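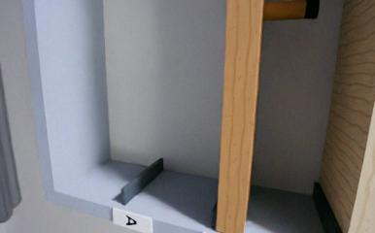 Figure 1. Rendered view of an open compartment, pale blue-gray, with an upright wooden plank standing in front of part of it.

4.2 Does open storage change what people keep?

The claim that open shelving makes households own less has been repeated so often that it now passes for a finding. We could trace it to one source, a trade booklet put out by the furniture maker Nastis, which reports that buyers of its doorless units "let go of" more belongings in the first year than buyers of closed cabinets. The booklet gives no sample size. It also leaves out how the buyers were picked, and a person who pays for a unit with no doors may well have been planning a clear-out already.

Wiegand and Prosent, the two housing associations that took part in our survey, let us put the claim to a slightly harder test. In both, the storage came with the apartment and the tenant had no say in it. We mailed 200 households and got 74 usable replies. Of these, 54 came from apartments with open storage, a lopsided split that we did not plan and could not fix after the fact. Readers should keep it in mind through the rest of this section.

Tenants were asked whether they had thrown out, sold or given away household goods since August, and whether they had bought any. Those with open shelves reported slightly more of both. That is an awkward result for anyone who wants shelves to do moral work. A tenant who gives away a box of dishes and brings home another has not reduced anything, and the Nastis booklet would have scored the same tenant as a success.
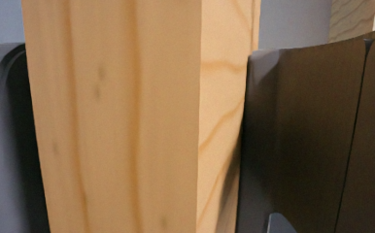
Figure 2. Pale, upright wood with a straight corner edge and soft bands along the grain (rendered).

Material is a second favorite explanation. Brollutus, a maker of unpainted pine units, has argued in its sales literature that people treat bare wood with more care and so load it less. We asked about this and are not persuaded. Only 2 tenants brought up the surface of their shelves without being prompted, and both were complaining about stains. Nearly all the others talked about depth, reach, and whether a vacuum cleaner would fit.

Heike Wendt, who read an early draft, objected that self-reports of this kind tell us more about what people like to admit than about what they own. We agree, and the objection cuts at least as hard against the work we are criticizing. A proper count, done by an outsider at two points in time, would settle more than another mailing. Until there is one, we would treat any stated link between shelf type and the volume of possessions as unproven, our own small difference included. The next section turns to basements and shared lockers, where the tenants' answers can be compared with the associations' records.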